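**Revisión de la pinza manual en Camacho: nuevo ajuste de pivotes y limpieza de la carcasa**

El taller de Camacho ha cerrado la revisión de la pinza manual número 1503, una de las unidades que Starkon utiliza para registrar tareas domésticas con ropa y textiles. La intervención ocupó 11 horas de banco y se centró en el varillaje, las almohadillas laterales y la referencia visual de la cara superior.

La unidad llegó con holgura en la articulación izquierda. A apertura completa, las dos mordazas no alcanzaban el tope a la vez, y el desfase se trasladaba a la lectura de posición. El taller desmontó los brazos, limpió los alojamientos y sustituyó los casquillos gastados por piezas suministradas por Stollar. 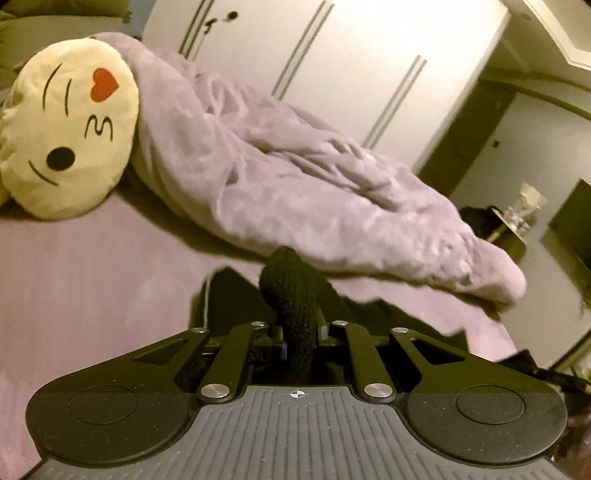
**Camacho, 27 feb 2019** - La pinza ha vuelto al trabajo con prendas de punto, sujetas entre las mordazas sobre la cama. El tejido grueso exige un cierre simétrico: si un brazo se adelanta, la pieza gira y la orientación registrada deja de ser válida. El nuevo procedimiento fija el par de apriete de los pivotes por parejas, primero los dos próximos al cuerpo acanalado y después los de la línea superior, con una comprobación de recorrido entre ambos pasos.

La limpieza se ha separado del ajuste mecánico. El polvo y la pelusa se depositan con facilidad en las acanaladuras de la carcasa gris y en las almohadillas circulares de los lóbulos. El protocolo anterior preveía un paño seco; el actual indica cepillo blando en el sentido de las acanaladuras y aspiración a baja potencia, sin aire comprimido. La marca circular blanca, dividida en cuadrantes, se limpia aparte y sin disolvente.

Tras cada cambio de casquillos se repite la calibración de apertura. Son ocho ciclos completos en vacío y cinco con una probeta de tejido plegado. Si la diferencia entre brazos supera la tolerancia de la ficha, la unidad regresa al banco - no se admite la corrección por software como medida única.

Starkon aplicará la misma secuencia a las demás pinzas del proyecto Trevby a medida que entren en mantenimiento. La ficha revisada incorpora una casilla para anotar el tipo de tejido manipulado desde la última limpieza. La próxima revisión de la 1503 está prevista para septiembre.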